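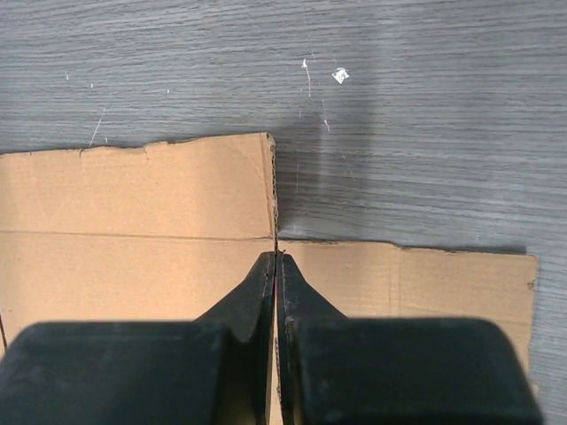 Notes on moving a small household from Trostden to Tavedell

The purpose of this entry is to set down how the move was arranged, what it cost in effort, and which parts of the arrangement I would keep. Several readers of this blog have written to ask about moving without a full removal firm, and a single account seemed more useful than a number of separate replies.

The decision to leave Trostden was made in February. The lease on the flat was due to end in April, and the landlord had given proper notice that the rent would rise. Tavedell is further from the coast but has a direct bus to my place of work, and the rooms there are larger. A ground-floor flat was found on the second visit. It has two rooms, a narrow kitchen and a yard shared with the house behind.

Quotations

Three quotations were requested. The first was for 800 pounds and included packing. The second firm did not reply. The third came from Grorkance, which hires out vans by the half day with a driver who will also carry. The charge was considerably lower, on the understanding that all packing would be done beforehand and that the boxes would be ready at the door. This offer was accepted in writing, and I would advise anyone to do the same, however small the job. The written terms settled a later question about waiting time in under a minute.

Packing

Fifty boxes were ordered and all of them were used. Books took up far more of them than had been planned. Small boxes should be kept for books and large boxes for bedding, and I regret to record that I did not follow this rule on the first evening. Four large boxes of books had to be opened and packed again.

Each box was given a number and a room. The list of contents was kept in an exercise book, with one line for each box. Loose screws from the bed frame and the shelves were placed in envelopes, marked, and taped to the underside of the desk drawer. One envelope was marked "long ones, probably bed". A fuller description would have been better.

Crockery was wrapped in tea towels and jumpers wherever possible, which reduced the amount of paper required. Plates were packed on their edges. Nothing was broken except the lid of a sugar bowl, and that had been mended before.

The kettle, two mugs, a loaf, the telephone charger, soap and a towel travelled in a rucksack and did not go into the van at all. This arrangement was entirely satisfactory.

The day itself

The van arrived at 9 in the morning. Loading was complete well before noon. The stairs at Trostden turn sharply at the first landing, and the wardrobe had to be taken apart there, on the landing, while the neighbours waited to come up. Apologies were offered and kindly received. Measurements of the landing had been taken in advance; measurements of the wardrobe had not.

Unloading at Tavedell was quicker, there being no stairs. The boxes were placed in their rooms according to their numbers, with the exception of those meant for the kitchen, which is too narrow to hold more than a few at a time. These stood in the hall for the greater part of a week.

Cai, the cat, was brought across separately by taxi that afternoon and was shut in the back room with the door closed until evening. Cai did not approve of the taxi. By the following morning the animal had settled on the window sill and has shown little interest in the rest of the flat.

Matters outstanding

The water account at the old address was closed without difficulty. The electricity account was not, and a final bill has been sent to Trostden twice despite a change of address having been given on both occasions. Letters are being redirected for the present.

The bathroom shelf has yet to be put up. The wall is softer than expected and the plugs supplied with the shelf do not hold. Advice on this point would be welcome in the comments, particularly from anyone who has lived in the older terraces on the Tavedell side of the river.

The exercise book has been kept. Boxes 31 and 44 remain unopened, and according to the list both contain cables.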